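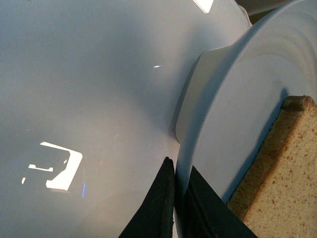

Glossy or matte for everyday white bowls and plates?

Forum: Kitchen and Table > Crockery

pimpernel_jo
Hello all! I've finally got the go-ahead to replace our crockery (the old lot was down to odds and ends, and the last decent cereal bowl went on the floor in September) and I am far too excited about it. Everything is going to be white. That bit is settled. What isn't settled is the finish.

I've got one shiny bowl and one matte plate at home to try out. I love them both! The bowl throws the light back at you like anything and the plate just sits there looking calm. My worry is marks. There are already some faint scratches and smudges on the shiny one if you catch it at the right angle, and I can't decide if that will drive me mad in a year.

So, what do you all eat off, and how has it lasted?

Clavau
Shiny, every time. We've had glossy white bowls for years and I wouldn't swap them. Porridge, curry, beetroot, all of it rinses straight off. Matte looks lovely in a shop and then you drag a fork across it and your teeth itch.

tealeaf_devon
Oh I have to stick up for matte! Ours are a pale grey-white, very like your plate, and I still get a little thrill laying the table. Food looks wonderful on them, especially anything green. Yes, you get the odd grey pencil-type line from the cutlery. It comes off with a bit of cream cleaner and a soft cloth, and I do the whole stack at once with the radio on.

Also, look at the rings on your plate! The faint ones curving round. I adore those. Are they from being thrown, or are they moulded in?

pimpernel_jo
I wondered that too, and I don't know! I'd love them to be throwing lines but they could just as easily be ridges from a mould. How would you tell?

Celeste Azevedo
Run a fingertip round them slowly. Lines made by hand tend to wander a bit, closer together in one place and further apart in another, and if they spiral then somebody's fingers made them. Moulded ones are usually dead even. It isn't foolproof, as plenty of factories copy the wobble these days, and very nicely too.

I took up pottery at an evening class and now I turn everything upside down. The foot ring is the other place to look. Yours has a proper raised one with a narrow rim to it. If the base of the ring is bare clay, feel whether it's been smoothed. A rough foot ring will do more damage to your other crockery than any fork, particularly if you stack without anything in between.

Clavau
That is a very good point about the foot ring and I take it back about forks being the main villain.

Still say shiny though.

gikel
Going to disagree with both camps. Finish matters far less than shape. I bought a matte set and a glossy set and the ones we reach for are whichever stack properly. Before you buy eight of anything, put two together and see if they rock. Then see if they fit the dishwasher rack. My mum's bowls are so wide at the top that they take up two slots each, and she ends up washing them by hand.

tealeaf_devon
The rack test! Yes! I took a plate back over exactly that. The foot was too deep and it leaned on its neighbour all the way through the wash, clinking.

pimpernel_jo
Right, I've just been and tried it. Plate goes in the rack fine and stands up on its own. The bowl is a tight squeeze but it does go if I put it at the end. Very pleased, I did a small dance.

Celeste, I've felt the rings and I'm none the wiser. They seem pretty even to me, then I go round again and I think they're not. Foot ring is smooth though!

Celeste Azevedo
Smooth is what you want. Enjoy the mystery of the rest.

On the scratches, glossy glaze often shows faint marks only when the light rakes across it. Sometimes they're metal left behind by a spoon and not scratches at all. Try a paste of bicarb and water on a small patch, rub gently, rinse, then look again by the window. If the mark is still there, it's in the glaze and you may as well make friends with it.

Old Figueiredo
My wife's family has a white dish with 1795 written on a label stuck to the bottom. No idea if that's right, the label looks a good deal younger than that. It's covered in fine marks and it comes out every Christmas with the sprouts in. I wouldn't lose sleep over a scratch.

Clavau
Sprouts in a Georgian dish is the best thing I've read all day.

gikel
Don't put that one in the dishwasher, please.

Old Figueiredo
Wouldn't dare.

pimpernel_jo
I want to see that dish!

Okay, I think I'm going mixed. Shiny bowls for breakfast and soup, matte plates for dinner. Is that going to look odd on the table? They're both white but the bowl seems a touch brighter next to the plate. My budget is £300 and I'd like some left for mugs.

tealeaf_devon
It'll look gorgeous. Two whites together is much nicer than trying to match them and just missing. Put a bit of felt or even kitchen roll between the plates when you stack them – I cut up an old tea towel and it does the job beautifully.

gikel
Mixed is fine. Buy a couple of spare bowls now, though. Ranges get dropped and then you're hunting on auction sites at midnight.

Clavau
Seconding spares. And report back about the bicarb, I've got a pudding bowl that could do with it.

pimpernel_jo
Bicarb update! Most of the smudgy bits have gone. Two little wispy scratches are still there and I've decided I don't mind them. Off to measure the cupboard shelf before I order.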